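«El brazo no sabe lo que es un cuenco»: una tarde en el taller compartido de Clorska

15 de mayo de 2022

Llego tarde y con la camiseta pegada a la espalda, porque el local de Clorska está al final de una cuesta que en el mapa parecía llana. Me abre mi entrevistada, que me ha pedido que no ponga su nombre («pon que soy la del brazo, aquí me conocen así»), y antes de que me siente ya me está preguntando si entiendo algo de Python. Le digo que lo justo para romper cosas. «Perfecto, como yo cuando empecé».

Clorska es un taller de los de cuota mensual y llave propia. Hay quien viene a tornear, quien viene a coser fundas de furgoneta y quien viene sobre todo a tomar café (la cafetera es buena, doy fe). Ella tiene su rincón entre mamparas y lleva ahí desde julio del año pasado con un proyecto que se llama Kırmızıgül. Le pregunto por el nombre y se ríe. «Es "rosa roja" en turco. Estaba aprendiendo turco con una aplicación y fue la primera palabra que me salió con todos los puntos en su sitio. Del turco me he olvidado, del proyecto no he podido».

Kırmızıgül es, dicho deprisa, el programa que le dice a un brazo robótico cómo recoger una mesa. Juguetes y piezas pequeñas al cuenco, del cuenco a otro sitio, vuelta a empezar. Dicho así suena a poca cosa, y ella es la primera en admitirlo. «Mi madre me preguntó si de verdad hacía falta todo eso para guardar un cubo. Y claro, ¿qué le dices? Pues que sí, mamá, que hace falta todo eso y que encima a veces no lo guarda».

El brazo lo compró de segunda mano con dos amigos del taller, entre los tres, después de unas negociaciones que describe como peores que las de un piso. Lo que sí es de ella de arriba abajo es el código, y también una caja de control auxiliar a la que llaman Nusetti, que se encarga de leer los sensores y de pararlo todo cuando algo no cuadra. «La primera Nusetti la hice en una placa perforada, con unas soldaduras que daban vergüenza. Funcionaba si no respirabas cerca. La segunda ya tiene placa de verdad y una caja impresa, y le puse bornas de tornillo, que es el mejor dinero que me he gastado en mi vida».

¿Y cuánto dinero ha sido, en total? Pone cara de hacer cuentas y luego cara de no querer hacerlas. «Sin contar el brazo, 400 euros. Contando el brazo no te lo digo, que esto lo lee gente de mi casa».

Mientras hablamos va tecleando con una mano. Me cuenta que la parte que más guerra le ha dado es la altura: saber hasta dónde puede bajar la pinza sin empotrarse. Con la mesa pelada lo tenía resuelto en una tarde, y entonces metió los recipientes. «Un cuenco tiene borde y tiene fondo, y el fondo encima es curvo. Yo le decía baja hasta aquí, y el aquí era mentira. Estuve semanas con eso, de verdad, semanas, soñaba con cuencos».

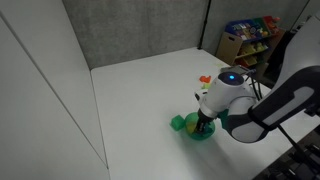 La solución, me explica, fue dejar de fiarse de un único número. Ahora el programa baja rápido hasta una altura de seguridad, desde ahí va muy despacio y mira todo el rato el esfuerzo de los motores; si nota que empuja contra algo, para y sube un poquito. «Es lo que harías tú buscando las llaves en el fondo del bolso. No miras, vas tocando. El brazo no sabe lo que es un cuenco ni falta que le hace, sabe que ahí abajo hay algo que no cede».

Me interesa lo del verde. Un cuenco verde translúcido, un cubo verde al lado, y le pregunto si no se está complicando la vida. «¡A propósito!», dice, encantada de que se lo pregunte. «Con colores distintos va como la seda, y así no me entero de lo que está mal. Si le pongo verde sobre verde, y medio transparente, los errores salen todos. El cubo tan pegado al borde también es mala idea mía. Ahí es donde se confunde y decide que el cubo es parte del cuenco».

Lo de los cables da para otro rato. Hubo una época en que los llevaba tirantes, muy recogiditos, y en un giro de muñeca se le arrancó un conector. Desde entonces deja holgura de sobra y que cuelgue lo que tenga que colgar. Las bridas las compra en Stetier, la ferretería de abajo, donde ya ni le preguntan el tamaño.

¿Se ha llevado algún susto? «Dos. El primero, un signo menos que no estaba, y el brazo salió para el lado contrario con una alegría tremenda. No había nadie cerca, menos mal. El segundo fue culpa de la prisa, que me salté la prueba en lento porque quería irme a cenar». Ahora tiene una lista de comprobación de 13 puntos y la repasa entera aunque solo haya cambiado una coma. Se la sabe de memoria, me recita la mitad sin respirar y se atasca en el de apretar los tornillos de la base.

Le pido un consejo para quien quiera montar algo así en casa y se lo piensa bastante. «Que apunte lo que falla con la fecha al lado. Yo al principio no apuntaba nada y arreglé el mismo fallo un montón de veces creyendo que era nuevo. Y que ponga el botón de parada donde llegue con la mano tonta, que la buena la vas a tener ocupada».

Lo siguiente quiere que sea un cajón, abrirlo y cerrarlo, que según ella es otro mundo. Antes tiene que convencer a sus dos socios, que preferirían enseñarle a servir café. Me acompaña a la puerta, me avisa de que el autobús de vuelta para en la otra acera y me pide que escriba bien Kırmızıgül, con la i sin punto, las dos veces.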